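**Part-time bench technician, hand-held grippers**
Mikham, Zulwood. 20 hours a week, starting in February.

We have advertised this post before under a grander title and got a pile of letters about the future of household robots. We would like fewer of those. The post is for someone who will look after a set of hand-held gripper tools, take them apart when they go stiff, put them back together so they match one another, and tell us when we are wrong about what broke them.

Mikham records people handling clothes with grippers in their hands. The recordings go to groups who want a robot arm to handle clothes by itself. Whether that will work as well as they hope is open to argument, and at least half the people in our building argue about it. You won't be paid to take a side. What is certain is that a recording made with a loose finger is a poor recording, and that we have kept far too many of them.

## The tools

We use a two-fingered hand tool called the Prakari. It has a pair of linked arms, a pad at the end of each finger, a trigger in the handle and a wide-angle camera looking along the fingers. The makers describe it as maintenance free. We have a fault book with 127 entries in it that says otherwise, and the book only covers the tools we remembered to write down.

Most of the entries come down to the pivots. When a pivot tightens, the arm on that side lags behind the other and the fingers meet off centre. When it works loose, the finger rocks sideways under load, and you can't see that on an empty bench. You have to put cloth in it. 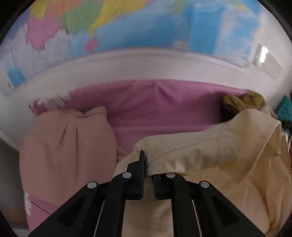
*Prakari closed on a cream garment. The silver-grey caps are the pivots you would be checking.*

Fabric is harder on these tools than anyone here expected. A block of foam gives you a nice even squeeze and tells you very little. A waistband is thick on one side and thin on the other, the seams lie wherever they like, and the load goes into one edge of the pad. Lint works its way into the linkage. Long threads are worse, as they wind round the pivot under the cap where you can't get at them without stripping the arm.

Annick Vachon, who kept the tools running for our first two seasons and has now moved to the recording side, used to say that she could tell a tool with thread in it by the sound. The rest of us can't, so please don't claim to in your letter unless you are prepared to show us.

## What you would do

**Before a session**

- Open and close each tool by hand, slowly, and feel for any place where the trigger drags.
- Check that both fingers reach the middle together. We use a plastic gauge for this. It was made in-house and we have our doubts about it, so checking the gauge is part of the job as well.
- Try to rock each finger sideways with the tool closed on a folded cloth.
- Wipe the lens with the soft cloth in the tin. Not the sleeve of your jumper.
- Look at a few seconds of picture and make sure both fingertips are in it.

**After a session**

- Brush out the linkage before the tool goes back on its hook.
- Look over the pads for lifted edges. Any pad that is coming away gets changed, even if someone tells you it will last until Sunday.
- Write down what you did. A line is enough. "Fine" is not a line.

**When there is time, and there will be**

- Strip and rebuild one tool from the set, in turn.
- Replace worn pads in pairs. We used to change one at a time to save money and then spent weeks wondering why the tools pulled to one side.
- Go through the spares drawer, which contains screws from at least three suppliers in two thread sizes, mixed.

## Pairs are the awkward part

A good deal of our work is done with two grippers at once, one in each hand, and that is where the small faults turn into expensive ones. A tool that closes a little late is tolerable on its own. Put it next to one that closes on time and the person holding them starts to make up for it without noticing. They twist a wrist or lead with the good hand. Play the recording back and it looks perfectly smooth, and the habit is now in the data.

We found this the slow way. One pair had been set up by two different people from the same written instructions, and the finger openings were different enough that you could see it by eye once you knew. Until then all of us had looked at them daily and seen two identical tools. So we no longer trust the instructions very far. We set tools up in pairs, on the same bench, by the same person, and we keep them together.

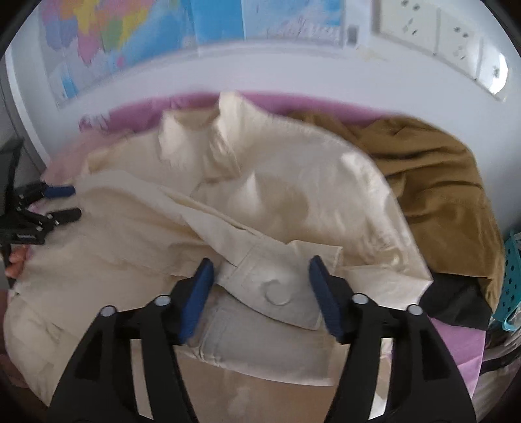
*Two tools over one garment. The nearer one is open, with both blue pads in view; the second comes in at the left.*

The second tool in a pair is also a handy check on the first. The camera on one often catches the other side-on, so a bent finger or a link that has come adrift may turn up in a recording before anyone feels it in the hand. We'd like you to sit down with the pictures now and then and look at the hardware in them, ignoring what the cloth is doing. The recording team rarely does this. They are looking at the cloth.

## Things we have been sold

You should know what you are walking into, so a short account of past enthusiasms.

We were sold a dry lubricant that was meant to repel lint. We can't say that it did. The treated tools and the untreated ones went into the fault book at much the same pace, though the book wasn't kept carefully enough then to settle it.

We were sold a self-setting routine, in which the tool opens and closes a few times and works out its own limits. It does this very confidently. It will also do it with a thread wound round one pivot, and call the result good. We still run it, and then we check with the gauge.

Then there were the long-life pads from Bellamy, a small workshop on the other side of Zulwood. To be fair to them, these did last longer than the ones they replaced. Tamsin Bellamy cut the first batch herself and told us plainly that they would be too stiff for thin cloth, which they were. The second batch was better. We mention it as she is the only supplier who has so far warned us about a fault before we paid for it, and you would be dealing with her directly.

The current claim, from the makers of the Prakari, is that a new pivot kit is good for a year of daily use. We tested one kit for almost 1,000 closings on a folded pair of trousers and it was still sound. That is encouraging and it is nowhere near a year. Carrying on with that test is yours if you want it.

## Who might suit this

You might have mended sewing machines, bicycles, cameras, clocks or coffee grinders. A qualification is welcome and so is the lack of one. We do need:

- steady hands and patience with small screws
- the habit of changing one thing at a time
- handwriting that other people can read
- enough nerve to take a tool off someone who is about to use it

That last one comes up more than you would think. Sessions run late, people are waiting, and a tool which is a bit stiff looks good enough at four in the afternoon. You would have the final word on whether it goes out. We mean this, and if you find that we've stopped meaning it, we want to hear.

You don't need to write software. Someone will show you how to open the recordings, and the program for that is dull but works. You don't need to have an opinion on artificial intelligence. If you have one, there is a kettle and there are people beside it.

It won't suit anyone hoping to move on quickly to designing robots. People have taken the post with that in mind and been disappointed, and we should have been clearer with them. The work is mostly cleaning, checking and rebuilding. Parts of it are repetitive, and the workshop is cold first thing.

## Hours and practical matters

The 20 hours can be spread over the week as you like, so long as you are there before the morning session on recording days. There is one Sunday session a month, and you get the time back in the following week. The bench is at sitting height and can be raised. There is a lamp with a magnifier, a proper vice and a set of drivers that should stay on the board and often doesn't.

We will pay you for the first fortnight whether or not either side wants to go on after it. Annick will work beside you for that time. She has a list of tricks that never made it into the written instructions, and we'd be grateful if you wrote them down as you go, along with any you think are superstition.

## How to apply

Please send a letter of no more than a page to Annick Vachon at Mikham, Zulwood. Tell us about something you repaired that came back broken, and what you did the second time. A list of past jobs is useful but can be short.

We'll ask 6 people to come in for a morning. You will be given a stiff gripper, a tray of tools, a folded garment and as much tea as you want. We'll ask you to find the fault and explain it to us before you fix it — and if you think there's more than one fault, say so. Travel within the county is paid, so keep your ticket and hand it in at the front desk on your way out.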